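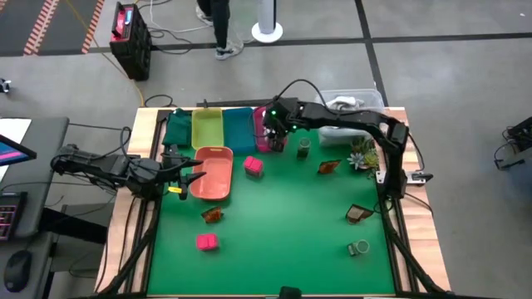

Der Zuschuss fürs Internet läuft in Gedatau seit August, und in der Beratungsstelle am Markt steht das Telefon nicht still. "Die Leute kommen mit dem Bescheid von der Schule und denken, das reicht", sagt die Beraterin dort. Reicht nicht. Zarei, der Anbieter vor Ort, will zusätzlich einen Nachweis über den Haushalt. Wer den nicht binnen 14 Tagen hochlädt, fliegt aus dem Antrag – und fängt von vorn an.

68 Anträge liegen bei ihr noch offen. Manche seit dem Frühjahr, da hiess es noch Pilotphase. "Ich hab hier Familien mit vier Kindern und einem Handyvertrag. Die machen Hausaufgaben im Treppenhaus, weil da das WLAN vom Nachbarn hinkommt."

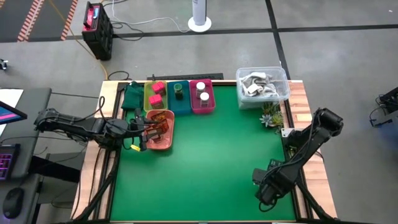 Am meisten ärgert sie das Formular. Elf Seiten, nur online. "Also Internet beantragen, übers Internet. Hab ich denen geschrieben. Antwort kam, Textbaustein." In Praltlow gehe es doch auch auf Papier, dort sei man in einer Viertelstunde durch. Warum nicht hier? Schulterzucken, dann klingelt es schon wieder.

Und die Fälle, in denen zweimal kassiert wurde? Gebe es, sagt sie, aber meistens seien es Umzüge, die keiner ausgetragen hat. "Das ist kein Betrug, das ist eine schlecht gepflegte Datenbank." 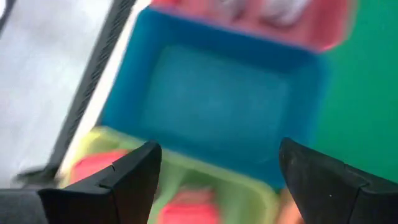 Bei Zarei sieht man das anders: Ohne Prüfung gehe es nicht, heißt es auf Nachfrage, man habe in Braltport 300 Anschlüsse nachträglich kontroliert und werde das in Gedatau genauso machen. Ein Papierformular sei in Arbeit. Termin? Noch keiner.

Die Beraterin druckt die elf Seiten solange selber aus. Donnerstags ist bis 18 Uhr offen, Bescheid und Ausweis mitbringen.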